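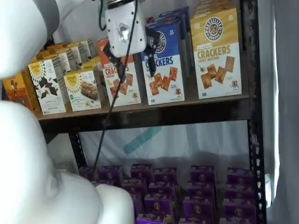

4. Loading and facing the shelves

This section covers loading boxed dry goods onto a Flondden shelving unit after assembly. Complete Section 3 (leveling and wall fixing) first. Do not load a unit that has not been fixed to the wall.

4.1 Before loading

1. Check that each shelf board sits fully on its supports. Press down on all four corners. If a corner moves, remove the board and reseat it.

2. Wipe the boards and the metal uprights with a dry cloth. Do not use wax or oil polish. Boxes slide on a polished board and will not hold their facing.

3. Set the vertical gap between boards. Measure the tallest box planned for the shelf and add 2 inches. The supports move in fixed steps, so use the next step up if the measurement falls between two positions.

4. Confirm that both boards of a pair are at the same height front and back. A board that tips forward will walk the front row off the edge over time.

CAUTION: Never move a support while there is stock on the board above it.

4.2 Loading upright boxes

Use this layout for cracker boxes, snack bars and other cartons that stand on their own base.

1. Sort the boxes by product and then by date. The earliest date goes to the front.

2. Start with the back row. Stand the boxes in line from back to front, one product per line, with the printed face toward the aisle.

3. Place the front box of each line last. Set it just behind the front edge of the board. No part of the box may hang over the edge.

4. Put the tallest carton in each group at one end of the shelf, next to the upright. Tall cartons in the middle hide the boxes beside them and are the first to be knocked over.

5. Keep flavors of the same brand next to each other. With pretzel crackers, for example, the flavor is in smaller type than the product name, and shoppers find it by box color first.

6. Turn any angled box square to the edge.

Note: Light cartons such as snack bars can be loaded up to the full depth of the board. For cartons over 20 ounces, leave the rear third of the board empty.

4.3 Loading boxes on their side

Use this layout where the gap above the board is too low for upright boxes, or where the base of the carton is too narrow to stand.

1. Turn each box onto its side. All boxes in a row must be turned the same way.

2. Set the boxes in a single row along the board.

3. Leave a narrow gap between boxes so that one can be lifted out without dragging the next.
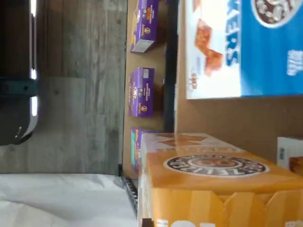
4. Do not bridge the upright. A box must rest on one board only. Larger packages that do not fit between two uprights belong on the wide bay or on the bottom board.

5. Check that large boxes in the next bay do not cover the row. If they do, move them back or change the order of the bays.

6. Remove loose plastic wrap from the area once loading is complete. Wrap left on the floor or on a lower surface is a slip hazard.

CAUTION: Do not stack a second layer on boxes lying on their side. The side panels are not made to carry weight and will crush at the seam.

4.4 Load limits

The limits below apply to an evenly spread load on a unit fixed to the wall.

Single board, standard bay: 57 lb
Single board, narrow bay: 20 lb
Top board, all bays: 13 lb

If the Filtis lip strip is fitted to the front edge, the limits do not change. The strip stops boxes from sliding and does not add strength.

4.5 Routine facing

1. Pull the next box forward each time a front box is taken.

2. Check the dates on the front row when restocking. Set aside any carton that is past date, torn or open.

3. Once a month, empty one board at a time and wipe it down. Look for bowing along the front edge. Replace a bowed board with one of the same width; turning it over is not a repair.

4. Retighten the wall fixing as described in Section 3 if the unit rocks when pushed at shoulder height.

4.6 Spare parts

Boards, supports and lip strips are supplied by Jularero. Quote the bay width and the board color when ordering. Uprights are not sold singly.

Section 4 revised 27/03/2021, H. Honkanen. The narrow bay limit replaces the figure in the February printing. Continue with Section 5, Price rails and label holders.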